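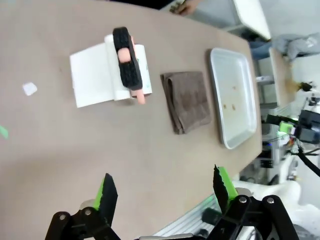 Teaching by Hand: Our Semester with the Tabletop Arm
Final project report, Introduction to Robot Learning
Sayaka Fukuda, Team Skisten
December 10, 2025

When I signed up for this class I pictured myself writing a lot of code, and I did write some, but most of my hours this fall went into moving a robot arm around a table with my own two hands on the controls (and my tongue sticking out, according to my teammates). Our project asked a fairly simple question. If you want a robot to learn a small household chore from a person, is it better for the person to grab the arm and push it through the motions, or to sit off to the side and drive it by remote control? We wanted to know which one gave cleaner examples to learn from, and also which one a tired student could keep doing after dinner.

The setup

We worked in the Bridside lab on a big beige table. The arm has a two-finger gripper with serrated black pads, and we put a small camera down by the wrist, so whatever the gripper is pointed at is what the learning program gets to see. For remote control we used a handheld controller and a piece of software we named Khan, which takes the motion of your hand and passes a scaled-down version of it along to the arm. For teaching by hand we switched the arm into its loose mode, where it holds up its own weight and lets you steer it.

Each of us picked things for the table. We ended up with a folded towel, a white tray with crumbs in it, and a white paper roll with a fuzzy black strap around it, lying on a white sheet. The tray was for a wiping task and the strap was for a pulling task, where the gripper has to take hold of the strap and open it. I was sure the tray would be the hard one. I was wrong about that, and I'll get to why!

How we collected examples

We split into pairs. One person ran the arm and the other put the objects back between tries and kept the notebook, and then we traded. We started in October and kept at it over 7 sessions, and by the end we had 1328 recordings, after throwing out the ones where somebody bumped the table or forgot to press the button at the start (mostly me, I'm sorry to say).

Teaching by hand felt wonderful at first. You can feel when the pads touch something, so you slow down without thinking. The trouble showed up when we watched the wrist camera video afterward and found our own fingers and sleeves all over it. The program had never been told to ignore sleeves, and an early version of the wiping task seemed to wait for one to show up before it would move.

Remote control was slower to learn. It took me about 5 evenings before I could close the gripper on the strap without shoving the whole roll sideways. You can't feel anything through the controller, so you have to learn to judge depth from how the pads line up with the object. Once that clicked, though, the recordings were much more even, and the wrist view stayed clear of our arms.

What we found

For wiping, the two methods came out close together, and I would happily use either. For the strap, the model trained on remote control recordings did noticeably better. My guess is that we pulled in a slightly different direction every time we taught by hand, while the controller pushed all of us toward the same careful motion. Our grader, the Brurcombe scoring script, only checks whether the strap is open at the end, so I can't say much about how gracefully it got there.

If we had another semester I'd like to try mixing the two kinds of recordings, and I'd want a softer setting in Khan for small hands, which has been on my wish list since the second session.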